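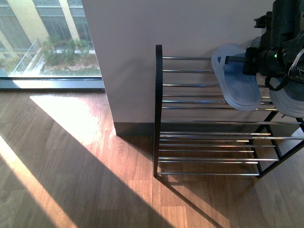 Shoe rack and blue slides, by the big window.

I promised a thread about what I learned in my first year of living in Totville as a person who learned English from books. It is mostly about small words. I will write it slowly, with tea.

The first small word is "sandals." In my language we have one word for all shoes you wear inside and a different word for all shoes you wear outside. In English I must decide between slippers, slides, sandals, flip-flops, and a thing called "mules," which I believed for a long time to be only an animal.

My downstairs neighbor calls them "slides." The shoe store calls them "slide sandals." My dictionary, a heavy one from Böttcher that I carried here in my hand luggage, does not have this meaning at all. For "slide" it has the playground, the microscope, the photograph, and the hair.

The dictionary has 1,103 pages. I know this because in my first month I was proud of reading it from the front, and I was looking at the last page number to see how far I must go. I stopped in the letter C. I know many words in A and B.

So I can tell you what is a "bailiwick" but I could not, in September, ask the man at the hardware store for a plunger.

I described it to him. I said, "It is a stick with half a ball, for when the water refuses to go." He understood immediately and was very kind. He also repeated the sentence to his colleague, with pleasure, and I was still standing there.

Second small word: "get." I have a notebook for "get." Get up, get by, get over, get over with, get away, get away with. The last two are not the same and I used the wrong one in an email to my landlord.

I wrote that I hoped to "get away with the rent on the first." I wanted to say "get the rent out of the way." He answered with only a question mark.

Somebody asked in the replies if I take lessons. Yes, evening ones, two times in a week, in the library on Lurkwood Street. The class is called Conversation for Confident Speakers. I am not one, but the class for less confident speakers was at 8 in the morning.

In the class we have a game where each person explains a word from home that has no English translation. I do not love this game. Always the word does have a translation, it is only longer. "The feeling after a big lunch when you don't want to talk" is a good translation. It's English. It is complete.

What I find truly difficult to translate is politeness. At home if I say "give me the salt" with a soft voice, it is polite. Here the voice does not help me. I need "could you" and "please" and then "thanks," and if it is somebody I don't know I need also "sorry," although I did nothing.

I now say "sorry" to doors.

Third small word: "quite." I was told by one teacher that "quite good" means very good, and by another teacher that it means not very good. They were from different countries. For a whole winter I did not know if my homework was a success.

My solution is that I don't use "quite" and when somebody else uses it I look at the eyebrows.
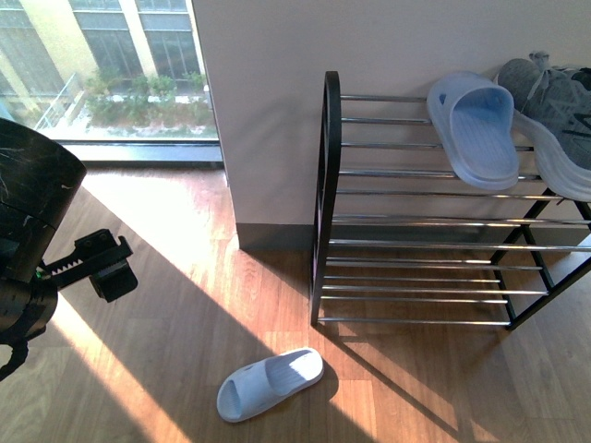 Last edited: September, 9:40 PM

A part that I should have put earlier: shoes and the door. At home, you take off the shoes when you enter. There is no discussion and no sentence for it, so I never learned a sentence for it in any language.

Then I had my first guests here and I needed the sentence. I practiced. "Would you mind removing your shoes" sounded to me like the airport. "Shoes off, please" sounded like a doctor. In the end I said "You can leave your shoes here if you like," as I heard it from my neighbor.

The problem is "if you like." Two guests liked. Three guests did not like, and walked with their boots to the sofa. They did nothing wrong, they listened to the words. I was the one who said it was a choice.

I asked my class about it and we used the full hour. There was a strong group for "We're a no-shoes house." I had never heard this. It is wonderful grammar. The house is a thing, and we are the house, and the house has no shoes, although of course it is full of shoes.

I say it now every time and it works. People even answer "Oh, same!" and start to untie. I don't understand why a fact about my house is more polite than a question to my guest, but I wrote it in the notebook.

If you are also learning, here is how I keep the notebook, because a few people wanted to know. It's nothing special. Left page: the sentence exactly as I heard it. Right page: who said it and where, and what happened after. I do not write the translation.

Example, left page: "You're all set." Right page: pharmacy, the woman at the register, and then she looked at the next person. So I learned that it means "please go."

Another, left page: "We should get coffee sometime." Right page: colleague, elevator. What happened after: nothing. I waited for the date and the hour. Later I asked him "When?" and he looked frightened, but we did go, and it was nice, and he had a tea.

I tried the apps too. The one my cousin uses is called Cundeo and it's fine for the spelling. It gave me a long series of sentences about a horse who owns a bakery. I can talk about that horse for a long time. I did not meet him yet in Totville.

What the app cannot give is the speed. At the bus stop, people say the end of the sentence first and the beginning they leave out completely. "Been here long?" "Running late?" "Any idea if it's the 560?" I was always looking for the verb while the bus was leaving.

(It was the 560. I should have been on it too.)

My advice for this is not in the books: learn five very short answers and have them ready in your mouth. Mine are "not long," "I think so," "no idea," "same here," and "after you." You can live almost a whole day with them. I did it once as a test, on a Saturday – no, I must be correct, it was a public holiday and most shops were closed, so it was easier.

Now the mistakes that I still make, after the full year. I say "informations." I say "I am living here since a year." I hear it when it is already out, as when you see your key on the table and the door is closing.

I say "make a photo." My neighbor says "take a photo." I don't see what is taken. Everything stays where it was.

And the prepositions, I made peace with them. You are in the car but on the bus. In bed but on the sofa. I asked the teacher for the rule and she said that you can walk around on a bus, so it is "on." I asked her about the sofa. She said we had to move on.

One person wrote to me that my English is charming with the mistakes and I should not correct them. I know it is meant in a warm way. But I would like to be a bit less charming at the tax office.

What I do like is that I hear things now which people from here don't hear any more. "Living room," for example. A room for living! And "breakfast," which I read in the B part of the dictionary and had to sit down for a moment. "Cupboard" also. Nobody in my class had noticed the cup.

I also dream in English sometimes, but only in bad English. I hoped that in the dream at least the grammar would be free.

Next week in the class we start with reported speech. She said that she would have been going to go. I looked ahead in the book and I am not ready.

I'll continue the thread when I have filled the "get" notebook. It has a few pages left and yesterday I heard "get a load of this," so it will be soon.

Edit: many of you are writing me about "put up" and "put up with." Thank you. I have bought a second notebook.

Edit again: to the person who asked, the hair slide is what you call here a barrette. It is on page 74. I told you I know the letter B.

More from this author
Everything I said wrong at the Lurkwood Street post office
Why does the fridge have no D but the fridge has a D
A short thread about "the"
My dictionary and I, letters A to C
How to answer "How are you" when you are not well
Soup words, part 2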